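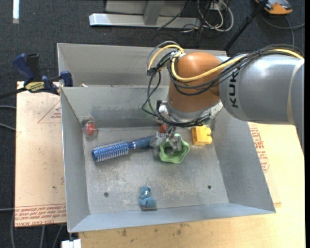
회색 철제 통 안의 파란 롤빗과 초록 그릇

보관 번호 292

심길수는 일요일마다 철제 통을 비웠다. 히리스 목욕탕의 분실물은 평일 동안 카운터 밑 바구니에 모였다가 토요일 밤에 통으로 옮겨졌고, 일요일 아침에 장부에 적혔다. 장부에 적힌 물건은 보일러실 옆 선반에 석 달 동안 놓였다. 석 달이 지나면 딜타에서 트럭이 와서 싣고 갔다. 딜타는 헌 물건을 근으로 달아 사 가는 가게였는데, 목욕탕 분실물은 무게가 얼마 나가지 않아 돈을 받는 일이 드물었다.

길수가 이 일을 맡은 지는 네 해가 되었다. 그 전에는 버스를 몰았다. 무릎이 나빠져 그만두고 나서 사장이 와서 앉아만 있어도 된다고 했다. 와 보니 앉아 있는 시간은 하루에 한 시간도 되지 않았다. 수건을 개고, 열쇠를 세고, 탕 물의 온도를 재고, 음료 냉장고를 채웠다. 분실물 장부는 그중에서 제일 조용한 일이었다.

그날 통에 든 것 중에는 롤빗 하나와 그릇 하나가 있었다. 길수는 볼펜 뚜껑을 입에 물고 먼저 빗을 꺼냈다. 몸통도 손잡이도 파란색이고 빗살은 색이 옅었다. 머리와 손잡이가 만나는 자리에 은색 띠가 가늘게 둘려 있었다. 그는 장부에 이렇게 적었다.

291. 롤빗. 파랑. 은색 띠 있음. 여탕 거울 앞.

그다음이 그릇이었다. 초록색이고 테두리가 꽃처럼 물결 모양이었다. 그릇이 분실물로 들어온 것은 처음이었다. 사람들은 대야를 두고 가고 바가지를 두고 가지만, 이런 그릇에 무얼 담아 목욕탕에 들고 오는지 길수는 짐작이 가지 않았다. 그는 그릇을 뒤집어 보고 손가락으로 테두리를 한 바퀴 훑은 다음 적었다.

292. 그릇. 초록. 테두리 꽃 모양. 여탕 평상 밑.

여탕에서 나온 물건은 세신 일을 하는 라 씨가 가져다주었다. 모두 그를 라 씨라고만 불렀고 길수도 이름을 몰랐다. 라 씨는 열한 시쯤 커피를 마시러 나왔다.

"그릇 주인은 누군지 압니까."

"모르지요. 평상 밑에 있었다니까."

"어느 날에요."

"목요일인가. 물 빼고 바닥 닦는데 나왔어요. 안에 오이 껍질이 붙어 있어서 씻어 놨고."

길수는 장부에 괄호를 치고 '오이'라고 적었다. 라 씨가 들여다보고 그런 것도 적느냐고 물었다. 길수는 나중에 주인을 가릴 때 필요할 수도 있다고 했다. 라 씨는 남은 커피를 마시고 도로 들어갔다.

두 물건에 종이 꼬리표를 달았다. 빗에는 손잡이에 실을 묶으면 되었지만 그릇에는 묶을 데가 없었다. 길수는 꼬리표를 접어 그릇 안에 넣었다. 그리고 선반 둘째 칸에 나란히 올려놓았다. 첫째 칸은 안경과 시계 자리였고 셋째 칸은 옷 자리였다.

석 달은 대개 아무 일 없이 갔다. 물건을 찾으러 오는 사람은 다음 날 오거나 그다음 날 왔다. 한 주가 넘으면 거의 오지 않았다. 안경도 그랬다. 길수는 안경을 잃어버린 사람이 어떻게 집까지 갔는지 가끔 생각했다.

그런데 한 달쯤 지난 화요일 오후에 여자아이 하나가 카운터로 왔다. 초등학교 사오 학년으로 보였고 책가방을 메고 있었다. 아이는 신발을 벗지 않고 현관에 선 채로 말했다.

"여기 초록색 그릇 있어요?"

길수는 장부를 폈다. 물건을 먼저 보여 주면 안 된다는 것이 그가 정한 규칙이었다. 예전에 우산을 보여 주었다가 두 사람이 서로 자기 것이라고 한 적이 있었다.

"어떻게 생긴 그릇인데."

"가장자리가 이렇게 이렇게 됐어요."

아이가 손가락으로 허공에 물결을 그렸다.

"거기 뭐가 들었었지?"

"오이요. 할머니가 얼굴에 붙이는 거."

길수는 장부의 괄호를 보았다. 라 씨를 불러 보여 주고 싶었지만 손님이 있을 시간이었다. 그는 보일러실로 가서 그릇을 가지고 나왔다. 꼬리표를 꺼내고 수건으로 안쪽을 한 번 닦았다.

"할머니가 직접 오시지."

"할머니는 그런 거 못 물어보겠대요. 창피하대요. 오이 먹다가 두고 왔다고 할까 봐."

"먹어도 되는데."

"먹기도 해요."

아이는 그릇을 받아 가방에 넣으려고 했다. 가방에는 책이 차 있어서 들어가지 않았다. 길수가 비닐봉지를 하나 꺼내 주었다. 아이는 봉지를 손목에 걸고 인사를 하고 나가다가 문 앞에서 돌아섰다.

"그런데 빗도 있어요?"

"무슨 빗."

"파란색이요. 동그란 거. 그건 이모 건데 할머니가 빌려 가서 같이 잃어버렸어요. 할머니는 빗은 잃어버린 거 아니라고, 집에 있다고 그래요. 집에 없어요."

길수는 다시 장부를 폈다. 빗은 거울 앞에서 나왔고 그릇은 평상 밑에서 나왔다. 들어온 날은 같은 주였다. 그는 띠가 무슨 색이냐고 물었고 아이는 모르겠다고 했다. 길수는 잠깐 생각했다. 파란 롤빗은 흔했다. 그릇이라면 틀림없었지만 빗은 다른 사람 것일 수도 있었다.

"이모한테 빗이 어떻게 생겼는지 물어보고 와라. 은, 아니다. 그냥 물어보고 와."

"이모는 멀리 살아요."

"전화하면 되지."

"할머니가 이모한테 말하지 말래요."

아이는 그 말을 하고 길수를 보았다. 길수는 볼펜으로 장부 모서리를 두드렸다. 규칙대로라면 줄 수 없었다. 그는 아이에게 일단 그릇부터 가져가라고 했고, 빗은 선반에 두 달 더 있을 거라고 했다. 아이는 손가락을 꼽아 보더니 알겠다고 했다.

저녁에 라 씨가 퇴근하면서 그릇이 어디 갔느냐고 물었다. 길수는 주인이 찾아갔다고 하고 오이 이야기를 했다. 라 씨는 웃지도 않고 고개를 끄덕였다.

"그 할머니 알겠네. 목요일마다 와요. 오이 얇게 썰어 와서 옆 사람들한테 한 장씩 붙여 줘요. 나도 붙여 봤고."

"그럼 주인을 알았던 거 아닙니까."

"그릇은 못 봤지. 누워서 눈 감고 받았으니까."

"빗은요. 그 할머니가 파란 빗을 씁디까."

"짧은 파마머리라 빗을 것도 없어요. 그래도 거울 앞에 한참 앉아 있기는 해."

길수는 그 말을 장부에 적을까 하다가 적지 않았다.

다음 목요일에 그는 여탕 쪽 손님들을 눈여겨보았다. 짧은 파마머리를 한 할머니가 셋 들어갔다. 셋 다 목욕 바구니를 들고 있었고 바구니마다 수건이 덮여 있어 속이 보이지 않았다. 그중 하나가 요금을 내면서 길수를 쳐다보지 않았다. 길수는 그 할머니일 거라고 생각했지만, 요금을 낼 때 그를 쳐다보지 않는 사람은 많았다.

그 뒤로 탕의 타일을 바꾸는 공사가 있었다. 드롤티스라는 회사에서 기사 두 명이 와서 열흘 동안 온탕 바닥을 뜯었다. 목욕탕은 문을 닫았고 길수만 나와서 공사하는 사람들에게 문을 열어 주었다. 기사들이 타일이 몇 장 들어가는지 물어서 그가 도면을 찾아 주었다. 온탕에 300장, 둘레 턱에 100장이었다. 점심때면 셋이서 탈의실 평상에 앉아 국수를 시켜 먹었다. 젊은 쪽 기사가 선반의 빗을 보고 좋은 빗이라고 했다. 자기 누나가 미용실을 한다고 했다.

"저 정도 굵기면 긴 머리에 써요. 드라이할 때."

"짧은 파마에는 안 쓰고?"

"감기지도 않을걸요."

길수는 국물을 마저 마셨다. 그러면 빗은 이모 것이 맞을 수도 있었다. 긴 머리인지는 아이에게 물어보지 않았다. 이모가 긴 머리라고 해도 할머니가 왜 그것을 빌려 갔는지는 알 수 없었다.

목욕탕이 다시 문을 열고 나서 아이는 오지 않았다. 목요일의 할머니들은 왔다. 새 타일이 미끄럽다는 사람과 전보다 낫다는 사람이 있었다. 라 씨 말로는 오이도 다시 왔고, 그릇은 그 초록 그릇이었다.

"이번에는 똑똑히 봤어요. 일부러 눈 뜨고."

"빗 얘기는 없고요?"

"내가 슬쩍 물어봤지. 파란 빗 잃어버린 분 없느냐고, 다 들리게. 아무도 대답을 안 해요. 그 할머니는 오이 붙이고 누워 있고."

"잤습니까."

"눈 위에 오이가 있는데 내가 어떻게 압니까."

석 달이 다 되어 가는 일요일에 길수는 딜타로 보낼 물건을 골라냈다. 양말과 때수건, 한쪽만 남은 귀마개, 상표가 지워진 샴푸 통이 있었다. 지난번 트럭이 왔을 때까지 장부 뒤쪽에 적힌 반출 누계가 579점이었다. 그는 그 숫자 밑에 줄을 긋고 이번 것을 더할 준비를 했다. 물건을 하나씩 상자에 담고 장부에 동그라미를 쳤다. 빗 차례가 되자 손잡이의 꼬리표를 떼어 손에 들고 있었다.

그는 카운터로 돌아가 전화기 옆 메모지에 글을 썼다. 처음에는 길게 썼다가 버렸다. 두 번째 것은 이랬다.

파란 롤빗 보관 중. 그릇과 같은 주에 나왔음. 이모님께는 말하지 않음. 카운터.

읽어 보니 다른 손님이 보면 이상하게 여길 내용이었다. 그는 가운데 두 문장을 지우고 새 종이에 옮겨 적어 여탕 입구에 붙였다. 남은 것은 '파란 롤빗 보관 중. 카운터.'였다.

월요일에 트럭이 와서 상자를 싣고 갔다. 딜타의 기사가 저울에 달아 보더니 오늘은 그냥 가져가겠다고 했다. 길수는 그러라고 하고 음료를 하나 주었다. 빗은 카운터 서랍에 있었다. 장부의 291번에는 동그라미를 치지 않았고, 비고란에 연필로 '연장'이라고 썼다. 그런 말을 쓴 것은 처음이어서 다른 줄의 글씨보다 조금 크게 써졌다.

목요일 낮에 종이를 갈아 붙이러 갔더니 테이프 한쪽이 떨어져 있었다. 길수는 테이프를 새로 붙이고 카운터에 앉아 수건을 갰다. 세 시가 조금 넘어 여탕 문이 열리고 할머니 하나가 나왔다. 젖은 파마머리에 수건을 두르고 바구니를 들고 있었다. 할머니는 신발장 앞까지 갔다가 돌아와서 카운터 앞에 섰다.

"저기 써 붙인 빗 말이오."

"예."

"은색 테가 있소?"

길수는 장부를 펴지 않고 서랍을 열었다. 할머니는 빗을 받아 들고 빗살을 엄지로 한 번 쓸어 보았다. 그러고는 바구니에 덮인 수건을 들추고 그릇 옆에 빗을 꽂았다.

"애가 왔었지요?"

"왔다 갔습니다. 그릇만 주었습니다."

"그 빗은 작은딸이 시집가기 전에 쓰던 건데, 두고 갔기에 내가 쓰는 거요. 빌린 게 아니고. 애가 뭘 잘못 알아서."

"예."

"쓴다기보다 들고 다니는 거지."

할머니는 바구니에서 작은 비닐에 싼 것을 꺼내 카운터에 올려놓았다. 오이였다. 얇게 썬 것이 여러 장 겹쳐 있었다. 길수는 고맙다고 하고 장부를 당겨 291번에 동그라미를 쳤다. 할머니는 신발을 신는 데 시간이 걸렸다. 문이 닫힌 뒤에 그는 비고란의 연필 글씨를 지우개로 지우고 오이를 한 장 먹었다. 나머지는 라 씨 몫으로 음료 냉장고에 넣어 두었다.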